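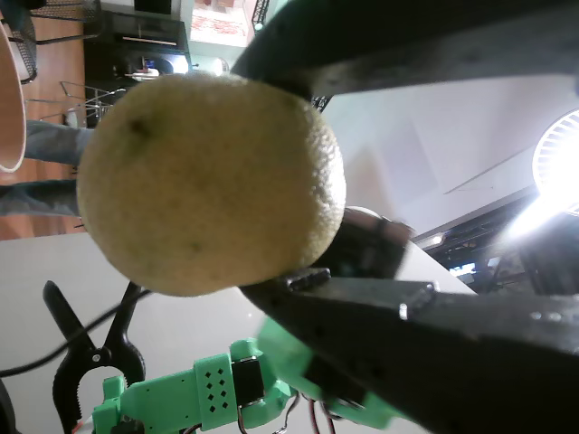
Rehousing the Brenier lithographs

The Brenier portfolio came to me in a cardboard folder with three flaps and a ribbon, one half of which was missing. It holds 71 sheets. Most are lithographs in black on a cream wove paper, and the rest are trial proofs, tissue guards and a printed title leaf that belongs to a different issue. The folder label gives the publisher as Catberg and no year.

I had catalogued the portfolio once before, badly, from the numbers pencilled in the lower left corner. Those numbers are not the plate order. They were added by a dealer, and they skip wherever a sheet had been sold and later put back. For the second pass I ignored them and worked from the drawn numerals on the stone, which print in reverse on four of the early plates and are easily mistaken for a monogram.
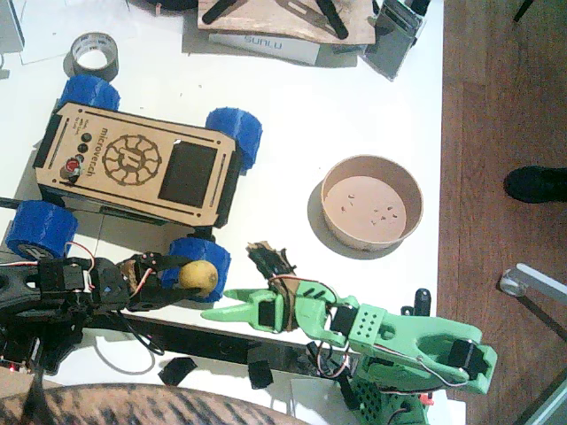

The next question was which sheets came from the published edition and which did not. The edition paper has a watermark near the right margin, part of the word Beaulieu, and it is readable in transmitted light if the sheet is held at a slight slope. The proofs are on a thinner stock with no mark at all. A raking light helps too. On the edition sheets the edge of the stone has left a flattened area that stops well short of the paper edge, and on the proofs that area is wider on the left, so the sheets were probably laid down by hand without a guide.

By these two tests I get 30 edition impressions. The title leaf promises more, so either the set was broken up early or it was never completed. I lean towards the second. The last numbered plate has a state before letters and no lettered state that I have been able to find, and the one other set I have seen, in the print room at Otden, stops at the same plate.

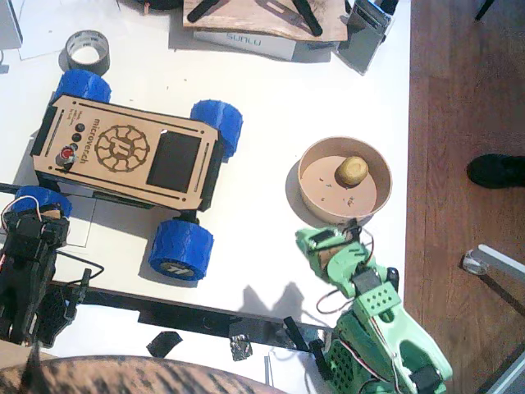 Rover with an engraved wooden top plate and blue wheels.

Storage is simple. Each edition sheet has gone into a hinged window mount of unbuffered cotton board, with two small hinges of Japanese tissue and wheat starch paste along the top edge. I do not use corner pockets for sheets this size. They let the paper sag, and the lower corners then take the weight. The proofs are in folders of plain acid-free paper, grouped by stone, with the tissue guards kept separately in an envelope. The old folder has its own box. The adhesive on the spine is still tacky and has already marked the title leaf.

For a working record I scanned everything at 300 dpi, face up, with a grey scale beside the sheet. This is enough to compare states but not enough to tell crayon from transfer paper, and for that a loupe is still quicker.
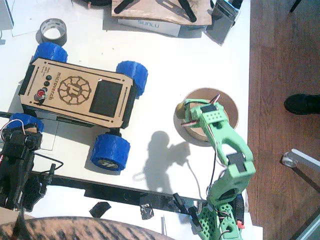
Posted 17 August 2025 by the editor, Otden Paper Notes. Filed under: lithography, storage

Two points remain open. One is the blind stamp on plates six and nine, which matches neither the publisher's stamp nor any collector's mark in the usual lists. The other is the ink. Several impressions have a brownish halo round the darkest passages, where oil has moved into the paper, and it is heavier on the proofs. A stiffer ink on the later printing would explain it, but so would a different paper size.

I am going back to the Otden set in September with a light sheet and a set of tracings, mainly to compare the stone edges. The concordance of drawn, printed and pencilled numbers will go up as a separate page once the blind stamp column is filled in.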